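Manipulation workcell budgeting

Manipulation workcell budgeting is the planning of money, floor space and staff time for a table-mounted robot arm and the equipment around it. The term is mostly used by universities, small laboratories and training centres that buy a single arm for handling everyday objects. It covers the purchase itself, the fitting out of the room, running costs, and the replacement of worn parts. Factory automation is normally costed in a different way, by output per shift, and is not dealt with in this article.
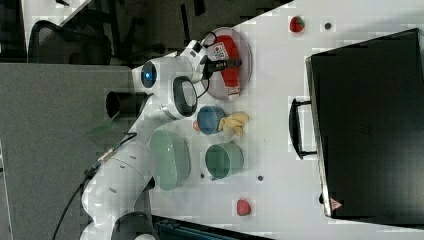 By the Lilturcombe Equipment Reference editors
Last revised Jul 24, 2026

Scope of a purchase

A supplier's quotation usually lists the arm, its controller and a power lead. The gripper is often priced separately, as are the mounting plate, the emergency stop and any software licence beyond the first year. Buyers new to the field tend to compare arm prices alone, and the totals can then be hard to reconcile with the final invoice.

The Lilturcombe planning method, named after the college where it was first written down, divides a purchase into four headings: arm, end tooling, furniture and objects. Cameras and computers are placed under end tooling, a choice that has been criticised as untidy. The Firnau method uses the same headings but adds a fifth for training.

Reach and table size

Reach is measured from the centre of the base to the wrist or to the tool flange, depending on the maker, and the two figures should not be mixed in one comparison. The table should be chosen after the arm. A top that is too deep leaves a strip at the back that the gripper cannot work in, and a top that is too shallow limits how many objects can be set out at one time.

Clear space is also needed behind and beside the base. Planning notes from Lilturcombe ask for 200 cm of free floor on the side where staff stand. Office chairs and desks may share the room if they are kept outside the reach of the arm.

Objects and props

Tasks based on kitchens are common in this type of work, and the objects are cheap beside the rest of the order. Toy fruit, plastic cups, bowls, a colander and a toy oven will cover a wide range of pick-and-place tasks. Soft items such as a cloth are worth including, as they behave differently in a two-fingered gripper. 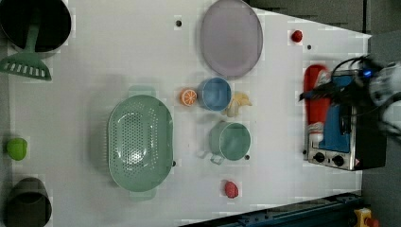

Cost headings

The Firnau worksheet is filled in with shares of the total, and amounts are added once quotations have arrived. Objects and props rarely need a line of their own in the first year, but they do in the second, when lost and broken pieces have to be matched. Buying two of each item at the start avoids this where a colour or shape has been discontinued.

Cables are a frequent omission. An arm with a gripper and a camera will have several leads running along it, and each must have enough slack for the full range of movement. Spare leads, clips and sleeves should be ordered with the arm. 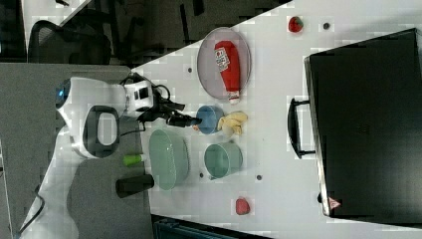
Gripper close to a blue cup, with bowl, plate and bottle set out on the table.

Lead times and delivery

The Rizvi schedule, a planning chart used at several sites, allows 30 working days from order to delivery for the arm and 34 for the gripper. Furniture is ordered last. Sites whose financial year closes in March are advised to place the order before the new year, so that the invoice falls in the right period.

Storage and transport cases should be budgeted for if the equipment will move between rooms. At Flirville, the case was left out of the original order and had to be bought later from the maintenance fund.

Running costs

Electricity is a small part of the yearly figure. Gripper fingers, pads and cables make up most of the spending on parts, and staff time for resetting the table between tasks is usually the largest item of all. It is often left out because it does not appear on any invoice.
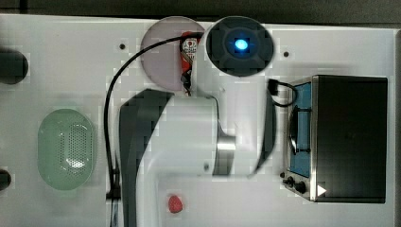
Arm over a white tabletop, with colander and toaster oven to either side.

See also

Gripper selection
Laboratory furniture
Risk assessment for shared workspaces
Service contracts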